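The second life of a winter coat

Repair shops are busy again after the holidays, and the queue is mostly outerwear. 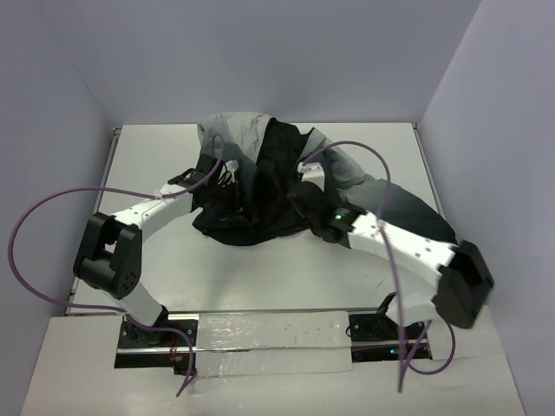 A full rail by mid-January

At Danetti, a mending shop on the ground floor of an old button warehouse, the rail behind the counter was full by 13th January. Broken zips make up most of it. Torn linings come next, then cuffs.

The shop opened with one sewing machine and a borrowed steam iron. It now takes in 131 garments in a normal week and employs five people. Pichit Sombatkul, who runs the workroom, trained as a trouser cutter and moved into repairs when the factory he worked for closed.

"People bring in a coat and apologise for it," he says. "They think it is too old. Usually the cloth is fine and one seam has gone."

What it costs

A new zip takes under an hour on a simple jacket and most of a morning on a padded one, where the filling has to be held back while the old tape is unpicked. A full relining is the most expensive job on the list. Customers who ask for it tend to be attached to the coat – a parent's, or one bought with a first wage.

Prices went up last March, when thread and lining cloth both became dearer. Sombatkul expected to lose trade. Bookings dipped for a month and then recovered.

Brands take notice

Some clothing firms have begun to run repair schemes of their own. Orneson, which sells walking jackets, offers free stitching for the first two years. Radwan charges a flat fee and sends the work to outside menders, Danetti among them. Its scheme handled 1000 items in its first year and 2000 in its second.

Not all of it pays. Nelico tried a postal service and dropped it, saying that carriage both ways cost more than the sewing.

Before you hand it over

Wash or air the garment first, as most shops will refuse dirty clothes. Empty the pockets. Keep any button that has come off, even a cracked one, so that it can be matched. Small holes in knitwear should be dealt with early, before they run.

Danetti closes its book for spring coats at the end of March.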